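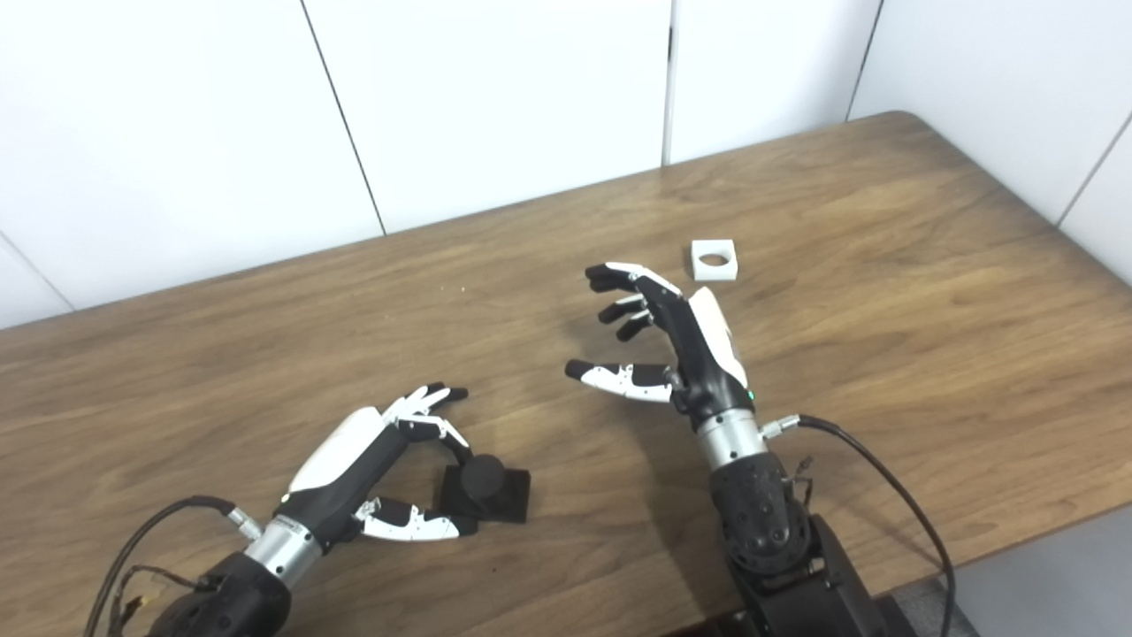
**Carmela Carrasco**

People keep emailing me the same questions about oiling and looking after wood tables, so I finally put the answers on one page. I run a small refinishing shop in Clidlow with my friend Baltasar Vallejo (he does the repairs, I do the finishes and all the talking). If yours isn't answered, write to me, I love these!

## How do I know what finish my table has?

Turn it over or find a spot where it won't show, and put one drop of water on it. If it sits there in a bead for ten minutes, you've probably got varnish or some other film on top. If it soaks in and leaves a darker spot, you've got oil, or wax that's mostly gone. For shellac, try a dab of rubbing alcohol on a cotton swab. If it gets sticky, there's your answer.

## How often should I oil it?

Twice a year for a dining table that gets used every day, once for a desk. I do mine in April and then again before the holidays, when my sister's whole crowd comes over from Marín and the place gets wrecked anyway. If the top looks dull and feels a bit rough under your hand, go ahead and do it early.

## What oil do you use?

Tung oil, thinned half and half with citrus solvent for the first coat, and then straight. Boiled linseed is fine too, and cheaper, but it goes yellow over the years and I don't love that on light wood. Please don't use olive oil. It never dries, and after a while it smells like an old salad.

## Do I have to sand first?

For a regular touch-up, no. Wipe it down, let it dry overnight, oil it. If you've got scratches or gray patches, start with 120 grit, always along the grain, then 150, and finish with 200 or whatever your store has close to that (mine sells 220, close enough). I used to go much finer and then wondered why the oil just slid around on top!

## What about white rings?

Those are moisture stuck in the finish, and they're usually easier than they look. Lay a cotton T-shirt over the ring and go over it with a warm iron, no steam, for a few seconds at a time. Keep peeking. Black rings are a different animal, they've gone down into the wood, and you'll need oxalic acid and gloves and a mask. Baltasar does those for us and he's welcome to them.

## Are the rags really dangerous?

Yes, yes, yes. Oily rags heat up by themselves when they're balled up and they can catch fire in the trash. Spread them out flat outside, one layer, until they're stiff, or drop them in a metal can full of water with a lid on. I'm pretty relaxed about most of this stuff but not about the rags.

## How soon can I eat on it?

I give it 8 days before plates and a good month before anything hot or wet. You can put a lamp and some mail on it sooner, just no rubber feet, they leave marks.

## What do you charge?

A standard top, sanded and given three coats, is $145 if you bring it in. Pickup is extra, and we go as far as Jorkeck. Leaves are $13 each when they come with the table.

## Can I watch you do one?

Sure! Saturday mornings the shop door is open and you're welcome to hang around. Wear old shoes. Parking's easier on the Flarida side of the building, and the bell sticks, so knock hard.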